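助成事業 > 進捗報告 > 山岳走路・大会運営

ディンデン山岳走路 安全運営事業 中間進捗報告書

提出日 4月5日
提出者 ミキク・トレイル協会 事業部
提出先 クレラ・スポーツ助成基金 審査事務室 御中

1 報告の対象

本報告書は、貴基金より助成を受けて実施している標記事業について、昨年11月の着手以降の進捗を報告するものである。交付申請書に記載した事業項目は、走路の補修、関門および収容体制の見直し、計測機材の更新、地元向け講習会の四項目であり、このうち走路の補修はおおむね計画どおりに進んでいる。計測機材の更新には遅れが生じているため、第4項にその経過と今後の見通しを記す。

なお、交付申請時に「北回りコース」と称していた区間は、地図の改訂に伴い「マイルホーファー尾根区間」に名称を統一した。区間の始点、終点および距離に変更はない。

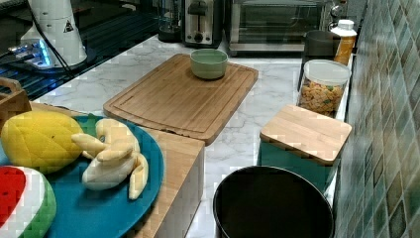
2 走路の補修

補修対象として申請した17か所のうち、12か所の作業を完了した。完了箇所の内訳は、排水溝の掘り直し、横木の交換、および踏み外しの多かった曲がり角の路肩補強である。残る箇所はいずれもマイルホーファー尾根区間の上部に位置し、残雪のため資材の搬入ができていない。雪解けを待って着手する。

横木については、当初は既存材の再利用を予定していたが、現地で抜き取ったところ芯まで腐朽しているものが多く、新材への切り替えを決定した。これに伴う材料費の増額は、予備費の範囲内で処理している。費目間の流用には該当しないと判断しているが、証憑一式を別添3に綴じたので確認を願いたい。

また、沢沿いの区間では、雨のたびに走路へ土砂が流れ込む状態が続いていた。上流側に浅い溝を一本設け、斜面の水を走路の手前で逃がす形に改めた。着手後にまとまった降雨が二度あり、いずれの場合も翌日の巡回で土砂の堆積は確認されなかった。秋の長雨を経ていないため、効果の判定は最終報告に持ち越す。

3 関門および収容体制の見直し

前回大会では、最終関門の閉鎖後に走路上に残っていた参加者の位置を、本部が一時的に把握できない時間帯があった。幸い負傷者はなかったものの、日没が迫るなかでの捜索となり、当協会としても重く受け止めている。

これを受け、次のとおり運用を改める。最後尾走者に同行する係員を二名一組とし、うち一名は無線機を携行する。関門ごとに最後尾の通過時刻を本部へ報告し、報告が途絶えた場合は隣接する関門から迎えの係員を出す。関門閉鎖後の参加者については、その場でゼッケンの下部を回収し、自力下山の有無を記録する。

制限時間そのものについては、完走率を理由とした延長を求める声と、収容の負担を理由とした短縮を求める声の双方があった。協議の結果、全体の制限時間は据え置き、最終関門の閉鎖時刻のみを60分繰り上げることとした。最終関門から終点までは下りが続き、疲労した参加者の転倒が集中する区間であるため、明るいうちに通過させることを優先した。
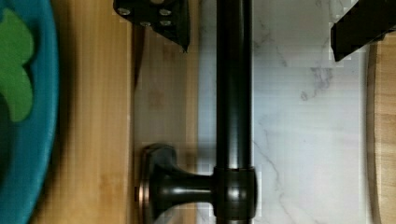
一方、最下位での完走を経験した参加者からは、閉鎖時刻の繰り上げには反対しないが、終点の横断幕や給水所が自分の到着前に片づけられていたことのほうがつらかった、との意見が寄せられた。最後の一人が着くまで計測だけでも続けてほしい、順位表の末尾にも名前と時刻を載せてほしい、とのことであった。

この指摘は妥当なものと考える。撤収開始の時刻を、これまでの「制限時間の30分前」から「最終走者の到着または制限時間の到来後」に改め、運営要領に明記した。順位表についても、制限時間内に到着した者は全員を同一の書式で掲載する。これまで下位の掲載を省いていたのは紙面の都合によるもので、電子版への移行後も慣例として残っていたものである。

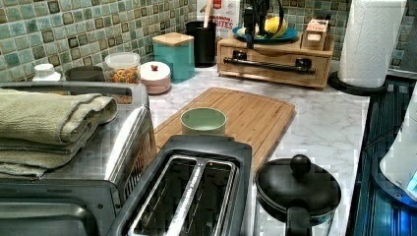
撤収を遅らせることで終点係員の拘束時間は延びる。交代要員の確保に要する費用は当協会の自己資金で賄い、本助成の対象経費には計上しない。係員の集合時刻も組ごとにずらし、早朝の受付を担当した者が夕方まで残ることのないよう勤務表を組み直している。

4 計測機材の更新

計測用の足首バンドは、申請どおり1000本を発注した。第一回納品分の検査で留め具の緩みが見つかり、全数を納入業者に戻している。交換品の納期について書面での回答を求めているが、本報告書の作成時点で確定した日付は得られていない。代金は検収後の支払いとする契約のため、現時点での支出はない。

交換品が大会当日に間に合わない場合に備え、旧型バンドの電池を点検し、使用可能なものを選別した。旧型を用いる場合、尾根区間の中間計測は行わず、関門での手書き記録をもって代える。手書き記録の様式は収容体制の見直しに合わせて作成したものをそのまま使用できるため、追加の費用は見込んでいない。

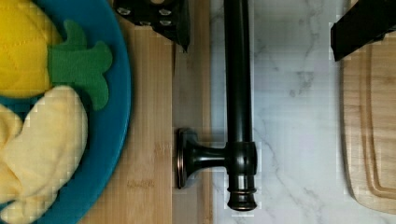
受信機の設置場所については、マイルホーファー尾根の鞍部を第一候補とし、土地所有者の承諾を得た。設置は大会の前後に限り、支柱は打ち込まず、重しで固定する方式とする。承諾書の写しは別添5のとおりである。

5 講習会

地元の走者および係員を対象とする講習会は、座学を一回実施した。内容は低体温への対応、無線の交信手順、および下りでの転倒を避けるための歩行への切り替え判断である。受講後の意見では、交信手順の時間が短いとの指摘が目立ったため、次回は実際の走路上で関門間の交信を行う形式に改める。

6 予算の執行状況および今後の予定

走路補修費は計画の範囲内で執行しており、機材費は前述のとおり未執行である。機材費の執行が年度の後半にずれ込む見込みとなった場合は、事業期間の変更承認申請を別途提出する。

残る補修箇所の着手、走路上での講習会、最後尾係員の事前踏査を順に実施し、大会終了後に最終報告書を取りまとめる。補修箇所の位置図は別添1、改定後の運営要領は別添2を参照されたい。

カテゴリー:中間報告/トレイルランニング/安全対策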